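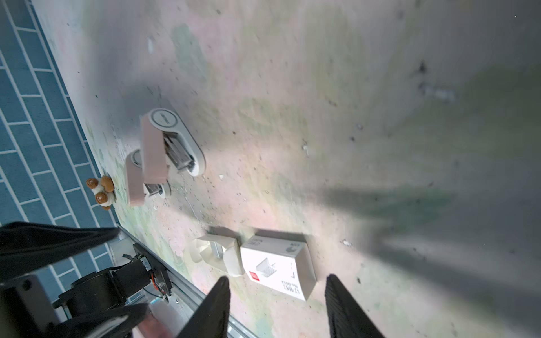 双臂工位台面上的小件与包装盒

（一）Skullow自动化实验室就双臂桌面工位一次夹爪异常作如下通报。事件发生于11月的一次订书机装钉与整理作业中，无人员受伤，两台机械臂结构未见永久变形。初步调查已经结束，主要情况分条公布。

（二）异常出现在上午的作业时段。右臂执行放置动作时，控制器Caputo发出张开指令，夹爪未到位，状态位却返回“已张开”。上位程序据此放行下一步，左臂随即进入中央交接区，两臂末端发生一次低速接触。

（三）左臂力矩监测在接触后触发保护性停机，右臂则继续保持原指令，直至值班人员按下急停。从接触到右臂断电共17秒。联锁本应使两臂同时停止，这一点属于本次事件中较为严重的缺陷。

（四）断电后，值班人员按规程挂牌上锁，拆检右臂夹爪，在指根导槽内取出一枚变形的订书钉。订书钉卡在滑块与限位之间，电机堵转，编码器读数停留在判定阈值以内，程序因此误认为动作完成。
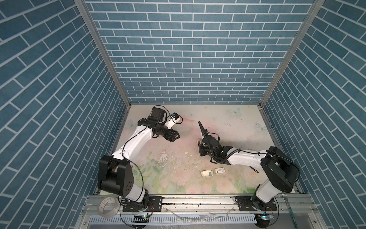 订书钉进入导槽，为什么没有报警？
当时的固件只比对编码器位置，不检查电流。堵转电流虽有记录，但没有接入报警逻辑。

（五）我们回查了该工位近期的运行日志，共287次夹爪张开动作，其中有2次出现过相似的电流抬升。两次均自行恢复，未被上报。日志审核制度对此类“自恢复”事件没有要求，现已补充。

（六）关于联锁。两臂分属两个安全回路，由Riltside安全模块汇总。检查发现，上一次更换线缆后，右臂一侧的停机输入被误设为“仅记录”。更换作业有签字，复测一栏为空。该项责任在实验室，与设备供应方无关。

（七）台面清洁同样列入整改。工位作业对象含金属细件，原规程仅要求每班结束后清扫，对导轨、线槽和夹爪内侧没有规定。新规程要求更换作业对象时停机清扫，并以磁性工具收集散落的金属件。清扫期间两臂必须断电，仅暂停程序不视为断电。

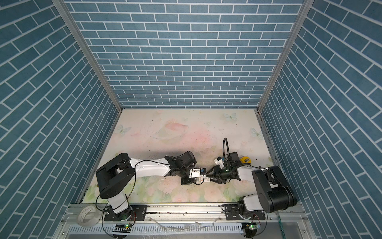 整改期间，两臂能否继续协同作业？
目前只允许单臂运行，另一臂须退回停靠位并切断动力。协同模式待联锁复测通过后另行开放。

（八）已完成的措施：恢复右臂停机输入设置；在夹爪控制中加入电流与位置双重判定；两臂不得同时进入中央交接区，先到者持有占用标志，离开并经确认后方可释放。

（九）正在进行的措施：向Nakance订购带防护罩的夹爪指根组件。样件到货后将先做连续开合试验，再做夹带金属细件的故障注入试验。后者由安全组单独执行，操作员不在场内。

（十）联锁复测方案由Elisa Mazza审定，内容为逐一触发各停机源，记录两臂各自的停止时间。复测次数超过50次，任一次两臂未同时停机即判为不通过，须从头开始。

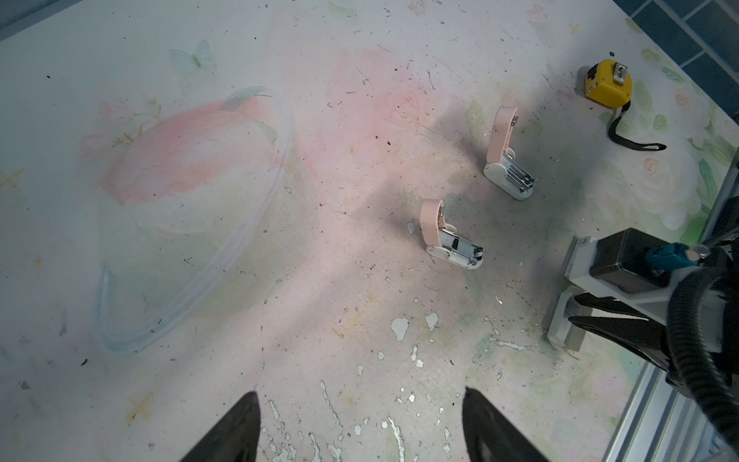

Nazareno Bellini留言：占用标志如果在断电时丢失，重新上电后由谁判定交接区是空的？我们单位遇到过标志默认复位为“空闲”，而另一臂仍停在区内的情况。建议把上电后的初始状态写进复测方案。

（十一）回复上述意见：意见成立，现行版本上电后确实默认“空闲”。我们将改为默认“占用”，由操作员现场确认后手动解除，并在复测方案中增加断电重启一项。改动完成之前，单臂运行的限制不解除。

（十二）使用同类夹爪及同类安全模块的单位，请核对停机输入是否处于“仅记录”状态，并检查最近一次线缆更换后的复测记录。拆检记录与电流曲线可向实验室安全组书面申请查阅。复测结果将在本帖下续发。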